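Filitow's hybrid claims need a longer look

The Filitow team says its new energy recovery unit is good for 40 extra horsepower out of slow corners. Maybe so. The figure comes from their own test bench, and Kaneko quoted 60 for a very similar unit before finishing a lap down at Esby.
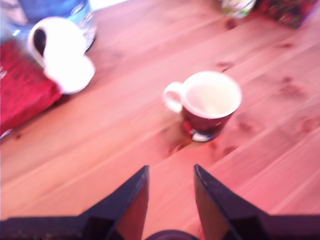 What the rules say

Nothing in the hillclimb rules stops a team from printing a big number. Scrutineers weigh the battery, seal it and send the car on its way. Output under load is left to the honor system, and I have watched this sport long enough to doubt that one.

Rhona Niven, who drives the second Filitow car, told me it "pulls harder than last year's." Last year's car had 400 horsepower on a good day and a gearbox that hated second.

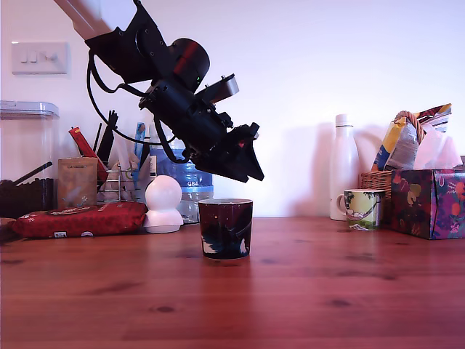
She was also quick to add that she has done one short test at Kivham, in cool weather, on fresh tires. I'd want to see the same pace after a full weekend of heat and traffic.

The team has priced a customer version and wants deposits by the end of May. My advice to anyone tempted is to wait for the Kivham times, then ask who pays for a new battery.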